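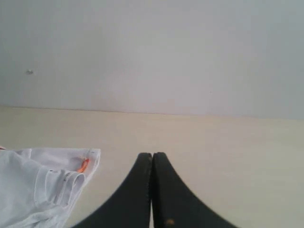 Euan Gunn

Legetisch Zellero von Drivora im Test: endlich ein Platz für die Wäsche

Ich habe jahrelang auf dem Bett zusammengelegt. Wer das kennt, kennt auch den Rücken danach, und die Stapel, die umkippen, sobald man sich daneben setzt. Seit April steht bei mir der Zellero, und ich bin ehrlich begeistert von einem Möbel, das im Grunde eine Platte auf vier Beinen ist!

Zur Platte: 1550 Millimeter breit, cremefarben, matt, ohne Maserung. Im Katalog fand ich den Ton etwas langweilig, zu Hause an der hellen Wand gefällt er mir sehr. Und er hat einen Vorteil, mit dem ich nicht gerechnet hatte. Weiße Sachen bekommen in den Falten einen leichten Lavendelton und heben sich gut von der Creme ab, man findet Saum und Ecke sofort. Bei dem weißen Teil mit dem kleinen orangefarbenen Detail unter dem Bund sowieso, das leuchtet einem ja entgegen.

Dünner, glatter Stoff ist für mich der eigentliche Prüfstein. Auf der Matratze rutscht und knüllt er, auf einer lackierten Platte fliegt er beim Glattstreichen gleich hinten wieder runter. Der Zellero liegt genau dazwischen — der Stoff bleibt, wo ich ihn hinlege, und lässt sich trotzdem mit der flachen Hand ausstreichen. T-Shirts gehen fast von allein, Spannbettlaken bleiben Spannbettlaken.

Der Aufbau ging ohne Fluchen. Beine einschrauben, umdrehen, fertig, den Inbusschlüssel legt Drivora bei. Ein Fuß hat eine Weile gewackelt, bis ich gemerkt habe, dass mein Boden schief ist (Altbau) und die Füße sich einzeln nachstellen lassen. Die Höhe passt mir gut, meine Schultern bleiben unten.

Abzüge gibt es für die Kante. Die ist vorne recht scharf gearbeitet, und wenn man sich beim Zusammenlegen anlehnt, spürt man sie nach einer Viertelstunde im Unterarm. Eine Ablage darunter hätte ich auch gern gehabt. Gezahlt habe ich 136 Euro, und das finde ich für eine so ruhige, saubere Arbeitsfläche völlig in Ordnung.
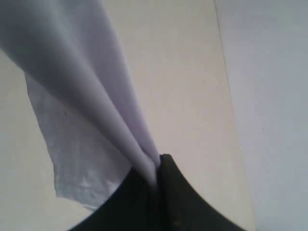 Bei ihm komme weiße Wäsche inzwischen auf eine dunkle Unterlage, schrieb mir ein Leser, auf Creme sehe er die Flusen nicht. Da ist etwas dran. Winzige dunkle Pünktchen auf hellem Stoff entdecke ich eher beim Hochhalten gegen das Fenster als auf dem Tisch. Dafür liegen dann aber auf der dunklen Unterlage nach zwei Handtüchern alle Fusseln der Woche, und ich wische lieber seltener.

Würde ich ihn wieder kaufen? Ja, und zwar in derselben Farbe.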